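The quote has a blank where the work should be
Opinion, by Ifeoma Obi

I review equipment requests for a group of four commercial laundries and one small garment repair shop. In May the repair shop, Stougaard, asked for a two-arm folding station, and the request ran to nine pages. Eight of them were about the arms. Reach, payload, repeat accuracy, warranty, the color of the light when a fault comes up. The cloth got a paragraph.

I have no quarrel with Grethe Bisgaard, who wrote the request and knows more about fabric than I ever will. She was filling in our form, and our form was made for washers and presses. A washer doesn't care much what you put in it. You ask how many pounds, you ask about water and drains, you sign. So we ask the same kind of questions about arms, and we get answers that tell us nothing about whether a shirt will come out folded.

Cloth is the hard part. A box has corners and it keeps them. A pair of shorts has whatever shape it landed in, and the next time you pick it up it has another one. The gripper takes hold of a pinch of fabric, two layers or maybe three, and the rest hangs where it likes. Every sales sheet I have read this year treats that pinch as the easy bit.
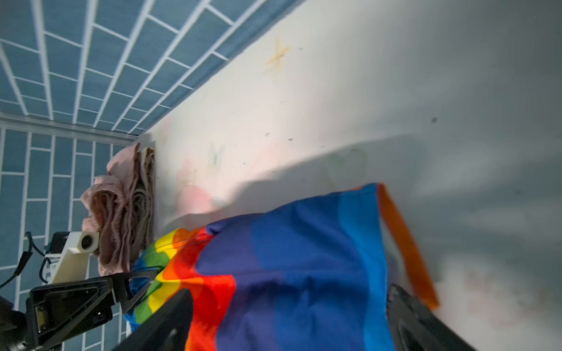 What the price leaves out

The Funar quote that came with the request was for the arms, the frame, the controllers and two days of setup. It looked like a full price and it was laid out like one. Rongrong Tian and I went through it line by line and wrote in the margin whatever a working station would need that wasn't there. We ran out of margin.

Spare finger pads. Spare cables, because cables that bend all day wear out. Lighting. Somebody's wages while the thing learns, or is taught, or is tuned, whichever word the vendor is using this quarter. Floor space, which in our older buildings we are always short of. A person to set out the garment at the start and take it away at the end, and that person is on the same pay scale as the person who folds by hand now.
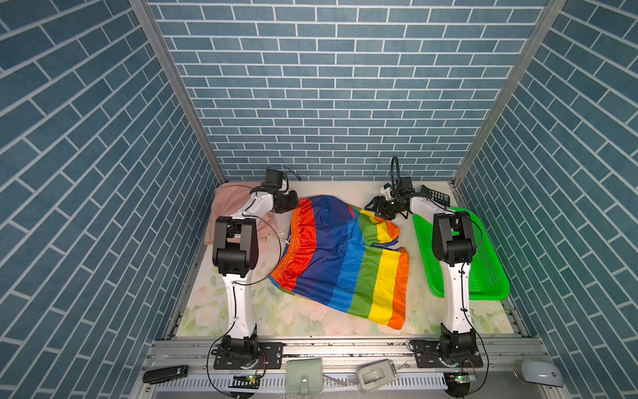 Then there is the matter of who owns the recordings when you part ways with the vendor. We asked Funar. The reply was friendly and it was two lines long, and neither line answered the question. I would hold back a purchase order over that alone. If we pay our own staff to run hundreds of folds and the record of them lives on another company's server, we have bought a pair of arms and given away the useful part.

I'm also tired of the word "pilot." A pilot should have an end and a test. Most of the ones I've been asked to fund have a start and a hope. Ashraf Amrani, who ran the books at Sindwood before he came to us, used to approve pilots only if the request named the garment, the starting condition and the result that would make him cancel. People hated it. They also stopped sending him weak requests.

The starting condition matters more than anything else on that list. Vendors like a garment laid flat and square to the table. Real work arrives in a heap, with elastic pulling one edge into a knot and some other piece lying half under it. If the demo starts from flat, then the job of getting it flat is yours, and you should budget for it as labor.

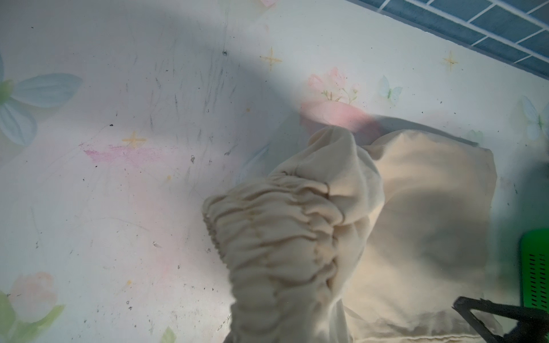 What I would pay for

I'm not against buying. I would pay for one station, in one shop, with the cheapest arms that can be repaired in the building. I would pay for it out of the training and development line and leave the production budget alone, so that nobody has to pretend it saves money in the first year. It won't.

I'd want 100 folds of a single kind of garment, each starting from a heap, with a person in the shop writing down every one that needed a hand. Then another 100 with a garment the station hasn't handled before. Both sets on our own floor, with our own dirt and our own lighting. Semwood offered to do the trial at their showroom and send us the video, and I said no thank you. A video is a fine thing to watch, but I can't depreciate it.

I'd want the spares priced before we sign, and that price held for the life of the contract. Sumaiya Sikder in purchasing has been asking for this on every machine since she got here and has won it exactly once, on a boiler. Arms should be the second time.

And I would want the comparison done fairly, against a person with a decent table and a good stool. We have folders at Stougaard who work at a bench that is too low for them. Raising that bench is cheap. I've yet to see it in an equipment request — it has no brochure, I suppose — and it would be finished in an afternoon. 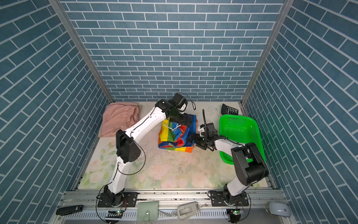 When should a small shop put a two-arm station in its budget?

Wait until you can name one garment that takes up most of a person's day and the vendor agrees to be tested on it at your site, starting from a heap. Until then, put the money toward benches and keep the quote in a drawer. Ask for a fresh one next year and compare what they've left out.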